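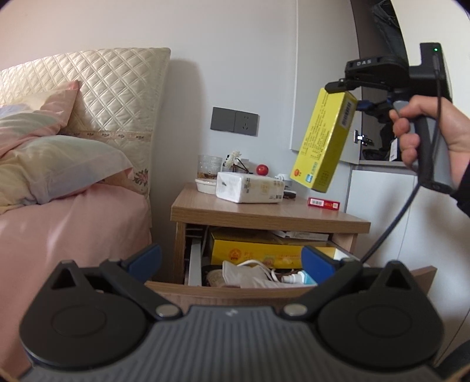 **Bedside and nightstand check — Vurnia House, guest bedroom**
Checked by: Torquil Rankin
Date: Saturday, May 10, 2025
Next check: June

Marks used: OK, ACT (action needed), N/A.

**1. Socket and leads**

- Wall plates fixed flat, no cracks: OK
- Socket reachable without moving furniture: OK. It sits directly over the nightstand, so keep the back of the top clear.
- Plug or charger left near the wall: ACT. Put away when not in use.
- Cables in good order: OK. White cable coiled in the front of the drawer. No damage found to the sleeve, but give it its own bag.
- Bedding clear of the socket: OK

**2. Nightstand**

- Stands level, does not rock: OK
- Drawer runs out and back fully: ACT. Stiff over the last 10 mm. Rub the runners with candle wax and try again.
- Drawer not overfilled: ACT. The large yellow box takes up too much of it, with a flat package on top. Move both to the wardrobe shelf.
- Used tissues and masks binned: ACT. Something white and crumpled in the front of the drawer.
- Bottles stored upright: ACT. Small white bottle with a blue label is on its side. Cap was tight when I tried it.
- Food: ACT. Red fruit behind the tissues to go back to the kitchen.
- Glass items set back from the edge: OK. Ribbed jar is at the back left. Contents look dried, leave as they are.

**3. Small boxes and loose items**

- Small boxes sorted and kept together: ACT. See below.
- Keys on the hook by the door: ACT
- Bottles grouped and capped: OK, though the group by the wall is crowded. Wipe under them at the next clean.
- Cloth folded and put away: ACT
- Artificial flowers dusted: OK. Stems firm in the vase. 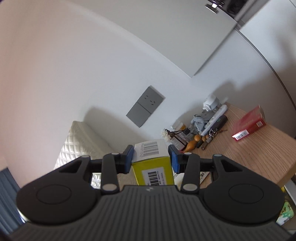

*Item 3: yellow and white box with barcode labels; red box and keys on the tabletop.*

Comment: the yellow box and the red one should go in the same tray. I have asked for a shallow one from Lostard, 400 mm wide, which leaves space for the jar and the flowers. Keep barcode labels on until the stock list has been updated, then they can come off.

**4. Bed**

- Headboard secure against the wall: OK
- Quilting and embroidered band, loose threads: OK. Run a soft brush along the band, no spray on the satin.
- Sheet clear of the floor at the nightstand side: ACT. Tuck in, it catches when the drawer is opened.
- Pillows aired: OK
- Mattress turned: N/A, due in June

**To do before the next check**

1. Empty and wipe the drawer, wax the runners.
2. Fit the tray.
3. Move the large yellow box.
4. Tuck the sheet on the drawer side.

Signed: T. Rankin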